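Lendale households face a change to kettle and small appliance collection from July, when the town's Hulme Road depot stops taking them in mixed metal bins. Items with a cord will go into a separate cage, and the depot will open until 6 pm on Sunday.

Depot manager Clive Hebden said mixed loads had become difficult to process. Cords wrap around the sorting drum and the line has to be stopped and cleared by hand. A stoppage takes 18 minutes on average, and the line had 200 of them last financial year.

"The metal itself is fine," Mr Hebden said. "It's the cable and the plug that do the damage, and the heating element has to be dealt with separately anyway."

Under the new arrangement, appliances are weighed at the gate and stripped on site. Cable is baled and sold by grade. Bodies are sorted into stainless steel, aluminium and plastic, then trucked to the Droder yard once a load is made up. The yard will not accept bodies with a cord attached.

## What goes in the cage

- Kettles, toasters, irons and sandwich presses, with lids and bases kept together. An electric kettle should come in with its base and power cord.
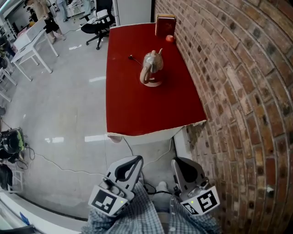

- Hair dryers, fans and small heaters. Oil-filled heaters go to the hazardous goods counter.
- Loose power cords and extension leads, coiled and tied.
- Power tools with the battery removed. Batteries have their own drum beside the office.

## Building and hours

The cage will stand in the Flideck shed, the older of the depot's 2 buildings. Council spent about $400 on signs and line marking. The brick walls have been left as they are, and the roller door on the north side will be used for entry only. Vehicles leave by the weighbridge.

Trailers longer than a standard box trailer need to book. Bookings are taken at the gate or by phone, and unbooked trailers may be turned away when the yard is full.
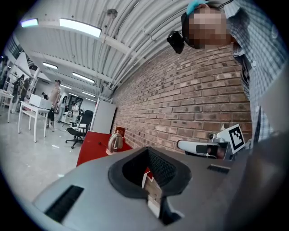

**Is there a charge for dropping off small appliances?**

Residents pay nothing for appliances with a cord. Businesses pay by weight at the existing scrap metal rate, and the weighbridge docket serves as the tax invoice.

Mixed metal bins stay in place for pots, pans, cutlery and offcuts. Fridges and air conditioners are still taken at the rear bay, where the gas is removed before they are crushed - that service is by appointment. The kerbside hard rubbish collection is not affected.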